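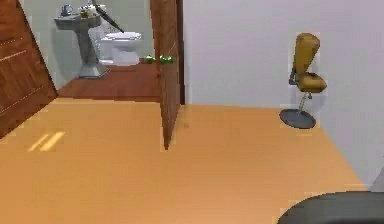 Simulated homes get a house rule book of their own

I've been waiting for somebody to write this stuff down, so forgive me if I sound a little too happy about a PDF. Rovberg put out its guidelines for simulated home testing on Saturday, and I read the whole thing over two cups of coffee and a bagel. It covers how you should set up, run and report tests where a mobile robot drives through a computer-rendered house. If you work on home robots, you already know why that matters. Everybody tests in sim first, everybody quotes a success rate, and up to now you couldn't put two of those rates side by side and learn much of anything.

The part I went to first was doorways (I'm a doorway person, I've lost whole weeks to them). The guidelines want every test home to include at least 2 interior doors that open partway, and they want the door angle written into the log for each run. A door that stands open with its thin edge toward the robot is a nasty thing to plan around. From straight on it's a narrow vertical strip, and plenty of planners treat it like a post until the robot turns and there's a whole slab of wood in the way. Bathrooms come up again and again in that section - small room, toilet and sink close together, a threshold line at the door, and very little space to turn around once you're in.

Then there's the clutter rule, which I love. Test rooms have to have small objects on the floor, and they can't all be in the middle where any sensor would find them. At least one has to sit close to a door or a wall. My own team got burned on this in March. We had a beautiful run of clean passes, and then a coworker moved one little object over beside an open bathroom door and the robot went for the gap as if the thing didn't exist. I still have the log. I look at it when I'm feeling too good about myself.

Furniture gets its own page. Pedestal chairs are called out by name, the kind with a flat round base, a skinny post and then a seat that sticks out way past the post. If your collision check only looks at a slice near the floor, you get the base and miss the seat and the armrests. The new rule says a pass counts only if the full height of the robot clears the full height of the furniture. That sounds obvious! I promise you it has not been obvious to everyone, and I include the people who wrote our checker two years back, one of whom was me.

Lighting was a surprise. I figured they'd skip it, but there's a requirement to run each home with at least one setup that puts bright patches on the floor, the way a window would. Shiny streaks on a smooth floor can confuse a vision system into seeing an edge or an object, and a lot of sim homes are lit so evenly that it never comes up. Faint shadows on walls are in there too, under "recommended," which I guess means "please."

Okay, the reporting rules, and this is where people are going to grumble. You have to publish the number of runs, the number of homes, and every stop that was triggered by contact, even light contact. Rovberg's own pilot set is 1,563 runs over 52 homes, and they put all of it out there, bad ones included. The robot's own body has to be in the collision model and, if it shows up in the camera view, it has to stay there. No masking it out for the test and leaving it in for the real machine. I had a long argument on that exact point at Mostex once, and I'd like it noted that I was on the right side.

So who's signing on? Zodport says it'll use the guidelines for all its navigation tests starting with its next release. Lacson is going for the door and clutter sections first and wants more time on lighting, mainly over render cost. Mostex hasn't said, though I hear there's a draft reply going around the building.

I do have a couple of complaints. The guidelines treat every floor as flat, with thresholds handled by a single yes or no box, and I'd really like a height in there. A line on the floor between two rooms could be a change in color or it could be a lip that stops a small wheel cold, and a box you tick won't tell the next team which one they're dealing with. Also the section on doors that move during a run is 3 sentences long. Doors in real houses move all the time - kids, pets, drafts, me with a laundry pile - and that one deserves a page at least.

Still, it's a solid first version and it's short enough that people will read it. Comments are open for the rest of the month through the form on the Rovberg site. Mine's already in, and yes, it's mostly about thresholds. If you run sim tests and you've got opinions on pedestal chairs or partly open doors, send them too, and attach a log if you can, because the editors asked specifically for failed runs.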